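Mistel Shared Workshop, Tekomthorpe
Members' Newsletter, 27 April 2019

Bench arm project: progress and arrangements for members

The management of the Mistel Shared Workshop is pleased to report on the bench arm project, which began in February and is now in regular use on the long table at Tekomthorpe. The project group was asked to build a robot arm from parts already held in the workshop where possible, and to fit it with a gripper that members could repair themselves. The agreed budget was £1,530. Spending to date stands at £775, most of it on motors, bearings and a replacement power supply.

The arm has been given the working name Edwards, after the old Edwards Yard sign that hangs above the workshop door. Its gripper has two flat black fingers, which the group chose because they are simple to cut and drill and can be changed in a few minutes. A small camera is fitted at the wrist so that the operator can follow the work on a screen at the side of the room. Earlier versions of the fingers were shorter and tended to tip light objects over before closing on them.

Work in the current period concerns reaching and placing on a shared table, where the arm must move among other equipment. The program is taught by hand: a member guides the arm through a task, the positions are stored, and the arm then repeats them at reduced speed. The group has now stored 200 such runs. The results are uneven, particularly with shallow trays and clear containers, and further work is planned on the lighting over the table.

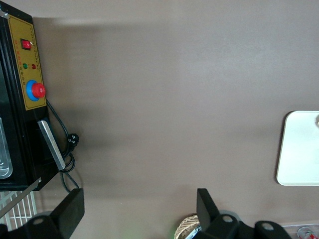
Safety and use of the table

Members are reminded that the machine with the yellow control panel has its own red power switch and its own emergency stop button. The stop button on that machine does not stop the arm. The arm is controlled separately from the operator's desk, and both must be switched off before anyone reaches across the table. Plugs and cords should be moved clear of the arm's path before a run is started.

No more than three members may be at the table while the arm is powered. Long hair should be tied back and loose sleeves rolled up. Any fault should be entered in the green book by the door, with the run number if it is known.

Next stage

The group intends to fit a softer pair of fingers and to compare them with the present ones over the same set of tasks. Drawings for both pairs are kept in the plan chest, second drawer, and may be copied for private use. A visit to the Flilport workshop, where a similar arm is being built on a wheeled base, is under discussion. Members who wish to attend, or to book an introductory session with the arm, should add their names to the sheet in the entrance hall.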